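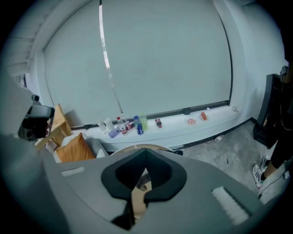 A white roller blind across a wide window.

Wundine adds battery leaf blower to its yard tool line

Garden tool maker Wundine has added a cordless leaf blower to its Cultis range, the company said in September. The blower runs on the same battery pack as the Cultis string trimmer and pole saw, and it goes on sale this fall through Hamel garden centers and the company's own website.

The new model has a brushless motor and 3 speed settings, plus a boost button for wet leaves and matted grass. Wundine rates the top airflow at 516 cubic feet per minute. The lowest setting is meant for patios, porches and garage floors, where a stronger blast tends to throw dust against the walls. Speed is set with a thumb dial on the handle, and the trigger can be locked on for long runs along a driveway or fence.

Cultis batteries come in two sizes. With the larger one, Wundine gives a run time of 81 minutes on low and 13 minutes with boost held down. The smaller pack is the one sold in the kit. Owners of other Cultis tools can buy the blower without a battery or charger, and packs from the earlier version of the range will fit. The older charger also works with the new packs, although charging takes longer than with the current one.

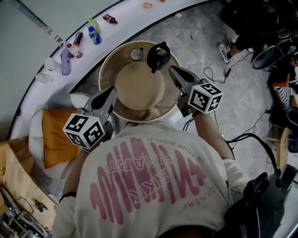
Wundine says the blower was changed twice before release, mostly around the handle. Early users found that the tool pulled to one side when the boost was on, so the battery was moved farther back to bring the weight under the grip. The final version is made to be run with one hand, which leaves the other free for a rake or a trash bag. Holding a tool in each hand, as the person in the off-white T-shirt does while leaning over the table, calls for handles that stay steady without a second grip. The company also made the handle narrower and added a rubber cover to the underside. A shoulder strap is sold separately and clips to a ring above the battery.

The blower tube comes in two sections that twist together. A round nozzle and a flat one are included in the box. The flat nozzle is intended for gravel paths and planting beds, where it can lift leaves off the surface with less movement of stone or mulch. A gutter extension is planned for spring, but Wundine has not given a price for it.

Noise was another point of work. Some towns limit the use of gas blowers or restrict the hours when any blower may be run, and Wundine says it designed the fan housing with those rules in mind. Buyers should still check local limits before using the tool early in the morning. The manual recommends eye and ear protection at all speeds.

Hamel stores will carry the blower alongside the existing Cultis tools. The chain will also continue to stock the Fudik corded blower, which costs less and suits smaller yards within reach of an outdoor outlet. Hamel says demonstration units of both will be on display in its larger stores.

The Cultis blower carries the same warranty as the rest of the range, with separate coverage for the battery. Replacement nozzles, tubes and straps can be ordered through the Wundine parts page. The kit and the bare tool will be available on the same date, and orders placed online can be picked up at any Hamel location.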